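Zokport Wallpaper and Floral Patterns, data card

Hi, and thanks for downloading! I put this set together because I kept losing my own notes on which repeat patterns go with which. It's 770 scanned swatches of peel-and-stick wall coverings and printed mats, each with a color name and a repeat height. I dropped 3 of the files I scanned twice, and they're not in that number.

Small brick repeats do fine on short walls, and a pale rose print underneath keeps all that blue from getting heavy.
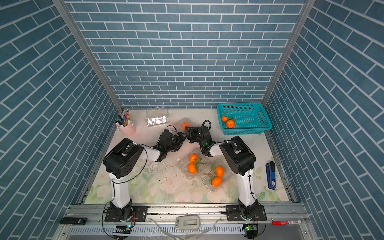 What's in the folders

Swatches are sorted by maker (Grasar, Lâm, Peltov), then by pattern family: brick, floral, stripe, other. The colors.csv file has one row per swatch. 710 of the rows have a repeat height I measured myself with a steel ruler, and the rest are copied off the roll label — trust those a little less.

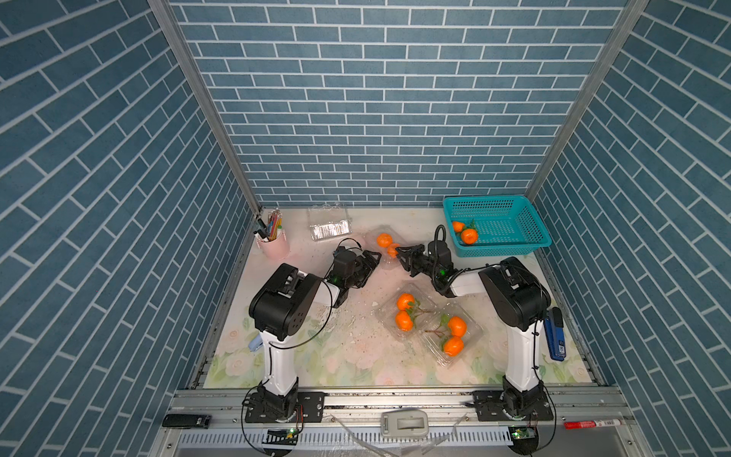

Blue brick with a pastel floral mat.

Color names are mine. I called anything between denim and gray "slate," which my friend Gwion Price thinks is lazy (he may be right, he paints for a living). If you want proper color codes, use the hex column, but keep in mind my scanner runs a bit warm. Pinks suffer the most.
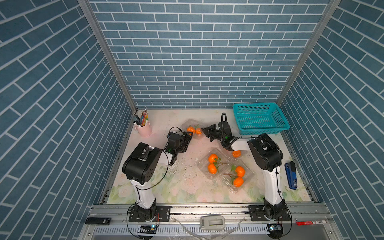

I also left the seams in. Most people crop them, but if you're trying to work out whether a brick row will line up at a corner, the seam is the part you need! Scans with a seam end in _s.

Known problems

The Peltov stripes are badly under-lit and I need to redo them. About half the florals have no back-of-roll scan. Fruit colors next to blue brick look much stronger than they do on a swatch sheet, so try things in place before you buy. 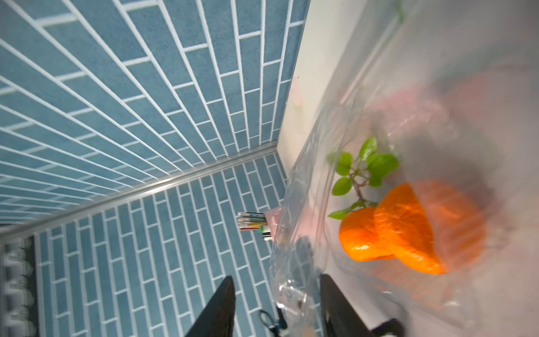
Mali Hopkin wrote in to say the Lâm florals are listed upside down, and that the rose stems should point to the left edge of the roll. She's right about 20 of them, and I'll flip those in the next upload. Until then, rotate anything in lam/floral with a name starting in r.

Use it for whatever you like. A link back is nice.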